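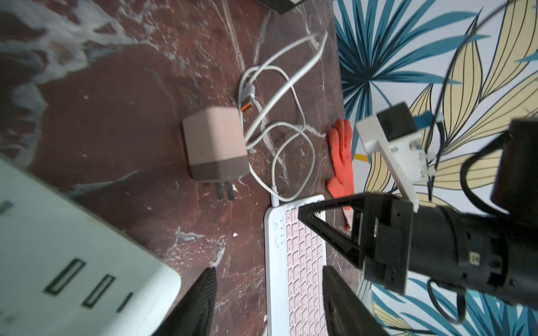 Figure 1. Wrist camera view of the table during the demonstration: charger, cable and keyboard, with the gripper fingers at the bottom.

1. The visit

Our group went to the open day at the Udix lab in Camville in February as part of the automation course. We were there for the afternoon session, which covered handling of small electronics. The session was led by Žofie Bednárik, who runs the teaching setup. The other groups went to the conveyor hall first, so we had the arm to ourselves for most of the time.

2. What we were shown

The arm works at a marble table next to a wall with leaf-pattern wallpaper. The lab wants surfaces like the ones in people's homes, and the streaks in the marble make it harder for software to find the edge of a thin cable.

The objects for our session were a wall charger, a keyboard with pale pink keys, a power strip and an orange-red work glove. A white cable connects the charger to the keyboard. It lies in loose curves on the table, and the operator has to plan around it, as pulling on one end can move the other.

The operator steers the arm by hand from a desk and every attempt is saved. Bednárik told us the set for this table held 1624 attempts before the open day, and 1010 of them were marked as good. The other 614 are kept too, mostly for looking at slips and bad grasps.

3. Our turn

Each of us got 3 tries at the controls. The main problem was depth. In the wrist view the fingers are large and blurry, and it is hard to judge how far they are from the keys. Two of us closed the gripper too early. Going slower helped more than changing the angle.

4. Notes for our own project

We plan to use the same kind of wrist view on our Skitaner arm. Before that we need to fix the camera mount, which still shakes, and decide how to label failed attempts. We also want to test with a cable on the table from the start. Our first trials used only boxes.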